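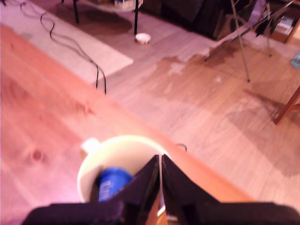
Gripper view, blue cylinder in the white mug, fingers around the mug.

Aug 25, 2025
Mug task, teleop demos, second table position
Present: Danica, Tormod, me (Signe). Pieter on the call for the first part.

Goal for the session was 32 usable demos of the mug task with the table moved. We got 18. The rest are either aborted or flagged. Notes below so that whoever picks this up doesn't repeat the setup.

Setup
Same arm and leader handles as in April. Fingers are the long ones from Berge, not the short pads. Table turned so the long edge runs diagonally through the wrist view, floor and rug behind it. Todor wanted a background with more in it than the blank wall we used at Bonport, and the policy trained on the Bonport set does badly as soon as there is furniture in view. Left everything where it stood: side table, bowl on the floor, metal stand, chair. Cables on the rug stay as well. If they get moved between sessions, write it down.

Wrist exposure locked before the first demo. On auto it pumps whenever the mug fills the middle of the image, and the inside of the mug goes flat white. Locked value is in the session config. With it locked there is still shading at the bottom of the mug, enough to see where the cylinder rests. The floor on the right side comes out a little dark. Acceptable.

Teleop
Danica drove the first block, Tormod the second. I logged and reset.

Leader-to-follower scaling started at 1:1. Danica found the last part of the approach too twitchy with the long fingers, since a small wrist rotation at the handle swings the tips a long way. We added a slow mode on the foot pedal. Slow mode helps near the mug but makes the demos longer, and two operators use it differently. Danica presses it early and holds it. Tormod taps it on and off, which leaves steps in the velocity trace. Need one rule. My proposal: pedal down once the fingertips pass the table edge in the wrist view, pedal up after the lift. Pieter would prefer to drop slow mode altogether and filter the handle signal instead. Not tested.

Handle direction matters more than I expected. With the mug handle pointing away to the upper left in the wrist view, both operators came in over the rim without trouble. With the handle turned toward the arm, the left finger tends to come down on it. Tormod aborted on that several times and then began rotating the wrist first, which works but is a different strategy from Danica's. We should keep both strategies in the data only if each gets enough demos. For now all the handle-toward-arm trials are tagged and held out.

The other problem is depth. From the wrist view alone you can't judge how far the tips are above the rim. Danica watched the mug directly over the top of the monitor, and that gives cleaner demos, but she is using information the policy won't have. Tormod stuck to the monitor and was slower. Discussed this with Pieter, no agreement. He thinks operators should see only what the policy sees. I would rather have smooth demos first and check afterwards whether the policy can find the height from the wrist view. The side view is recorded anyway, so we can train with and without it.

Hand guiding
Tried six trials by hand guiding, arm in gravity compensation, after Todor's suggestion. Much easier to place the fingers. Two problems:
1. The operator's hand and sleeve get into the side view. Those frames are no use for training on images.
2. Gravity compensation is tuned for the short pads. With the long fingers the wrist sags slowly when you let go. Payload value needs updating before anyone does this again.
The joint traces look fine, so one option is to replay them on the arm without a person in view and record images on the replay. Tormod replayed two. One was good. In the other the mug had been set back slightly off its mark and the fingers bumped the rim. Replay only makes sense with a proper fixture or printed marks under the mug. Hand-guided trials are not part of the 18.

Data check
Joint state and wrist stream line up to within a frame in every demo I opened. Demo 2054 has a gap in the wrist stream in the middle of the approach. The logger did not report it; I found it by stepping through. Demo excluded. Danica thinks it is the USB hub from Clivham, which gave the same kind of gap in April. Hub swapped at the end of the session for the spare one. If the gap comes back the hub was not the cause and we look at the disk.

The gap check script only compares start and end times, so it passes a file with a hole in it. It should look at the interval between consecutive frames. I will fix this before the next session and rerun it on the Bonport set too.

Labels
Start label: first motion of the handle after the beep. End label: arm back at rest with gripper open. Danica had been ending at release, so her first few demos are short. I extended the labels from the raw logs, no need to rerecord.

Text prompt for all trials stays "take the blue thing out of the mug". Todor asked for variants. Not until the plain version has its 32.

Open
— Pedal rule: Danica and Tormod to agree, then write it on the card by the handles.
— Payload value for long fingers: Tormod.
— Frame interval check: me.
— Monitor only or direct view: Pieter and me, after the first training run.
— Marks under the mug for replay. Bokell has a sheet of thin vinyl that could be cut to size, ask before ordering.
— Remaining 14 demos at this table position, handle away from the arm. Same exposure value, same operators.

Arm parked, handles unplugged, session folder copied to the group drive. Raw logs for the hand-guided trials are in a separate subfolder.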